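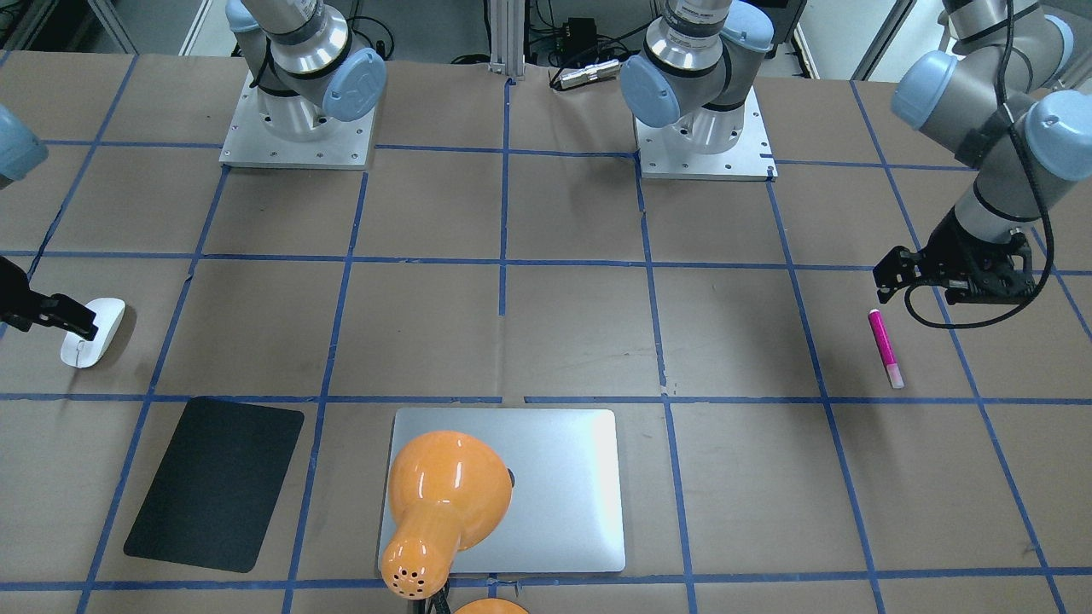
Sports Coaching II - week 6 notes (Vlachopoulos)
Squad rotation + minutes

Start w/ the reading from last time, Katsaros chapter on load. Main point: count minutes AND travel, most clubs only log minutes.

Terms
rotation = planned change, decided before the week starts
resting = player is fit, left out on purpose
managed = plays, but with a cap. Coach agrees the cap with the physio beforehand

Case: Vindby, handball, second division
- 88 goals conceded in first block of games, coach blamed tired legs
- went to fixed rotation in August, two back court players swapped every match
- players hated it at first. Captain wanted to pick her own rest games
- compare with Kokard, same league, no rotation, small squad

For discussion: is a friendly a good place to try young players? Michailidis says yes but only if at least half the regular starters are on court with them. Otherwise you learn very little about teh kid.

Minutes sheet: one row per player, running total. Flag anyone over 1,000 before the winter break. Goalkeepers seperate sheet, don't mix them in.

Telling a player they're out - do it in person, before the team list goes up. Short. Say when they're next expected to play.

For next time: make a rotation plan for a squad of your choice, 6 matches, one page max. Hand in at start of class. Bring the Katsaros chapter again, we didn't get to the second half.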